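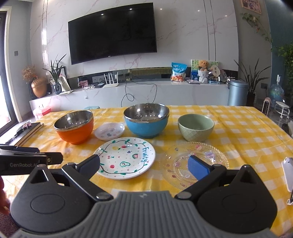
Why does a metal spoon feel colder than a wooden one?

Metal carries heat away from your fingers much faster than wood does, so your skin cools down more quickly when you touch it. If both spoons have been in the same drawer all night, they are the same temperature.

Most people find that hard to believe. Pick up the two spoons, one in each hand, and the metal one certainly seems colder. To see why, you need to know a bit about what heat is and how it moves.

What is heat?

Everything is made of very tiny bits called particles. They are far too small to see. Even in something solid, like a brick or a plate, the particles are always jiggling. When something is hot its particles jiggle a lot, and when it is cold they jiggle less.

Heat is energy moving from a hotter thing to a colder thing. It always goes that way round by itself. A cup of hot chocolate warms your hands, and your hands never make the hot chocolate hotter. If you leave the cup on the table it will go on losing heat until it is as warm as the room, and then it will stop.

The same goes for cold things. A carton of milk from the fridge slowly takes in heat from the air. People say "don't let the cold in" when somebody leaves the back door open, but a scientist would say the heat is getting out.

What does your skin feel?

Your skin does not work like a thermometer. It has nerve endings that notice how warm the skin itself is and how quickly that is changing. If heat is leaving your skin fast, your brain gets the message "cold". If heat is coming in fast, the message is "hot".

Your hands are usually warmer than the things in a room, so when you touch something, heat flows out of your fingers and into it. How fast that happens depends a lot on what the thing is made of.

Conductors and insulators

A material that lets heat pass through easily is called a conductor. Metals are good conductors. Copper and aluminium are very good. Stainless steel is not as good as those two, but it is still a lot better than wood.

A material that does not let heat pass through easily is called an insulator. Wood, plastic, wool, cork and rubber are all insulators. So is air, as long as it stays still.

When you touch metal, the heat from your finger spreads away through it quickly. The spot you are touching hardly warms up, so it keeps taking more heat from you. When you touch wood, the heat stays near your finger. The spot under your fingertip soon gets nearly as warm as you are, and then not much more heat leaves.

Plenty of things on a dinner table are made of one or the other. The orange bowl in the picture has a shiny stainless steel inside. A cloth is an insulator, partly because there is air trapped between the threads.

Try it yourself

You will need:

2 ice cubes, the same size
a metal baking tray
a wooden chopping board
a clock

Leave the tray and the board side by side in the kitchen for a few hours, away from the cooker and out of the sun. Then put one hand flat on each. Decide which one feels colder and write it down.

Next, guess which ice cube will melt first, the one on the tray or the one on the board. Write that down too. Put an ice cube on each at the same moment and look at them after 5 minutes.

Many people guess the board, as it feels warmer. The ice on the tray melts faster. The tray feels cold to you because it carries heat away from your hand, and it carries heat towards the ice just as well. Mop up the water afterwards – it does get everywhere.

What about hot things?

It works the other way round as well. On a sunny day in July, a metal slide can be much too hot to sit on while the wooden bench next to it is fine. The metal may be a little hotter, but the main difference is that it passes its heat into your legs very quickly.

Cooks have to think about this all the time. A saucepan is made of metal so that heat gets from the hob to the food. The handle is often plastic or wood so that the heat does not get to the cook. If you leave a metal spoon standing in hot soup, the top end will warm up too. Ask a grown-up before you touch anything that has been on or near the cooker.

Keeping warm

A coat does not make heat. You do that yourself, from the food you eat. Wool, feathers and fluffy fleece are full of small pockets of air, and the air slows the heat down as it leaves your body. Birds fluff up their feathers on cold mornings for the same reason. Two thin jumpers can be as warm as one thick one, as there is a layer of air between them.

If you put a coat on a snowman, it would not melt him. On a mild day it would help him last longer, by slowing down the heat coming in from outside. The class at Follthorpe tried it with 14 small snowballs, half of them wrapped in woolly socks, and the ones in socks were the last to go.

Words to know

Particle: a very tiny bit of matter.
Conductor: a material that heat passes through easily.
Insulator: a material that heat does not pass through easily.
Temperature: how hot or cold something is. It is measured in degrees.

Something to think about

Why does a tiled bathroom floor feel colder than the bath mat, when they are in the same room? Have a go at explaining it to somebody at home using the words conductor and insulator. (Tiles are not as good at conducting as metal, but they are better than a mat.)

Written by Sunita Montoya
Last updated 3 Feb 2019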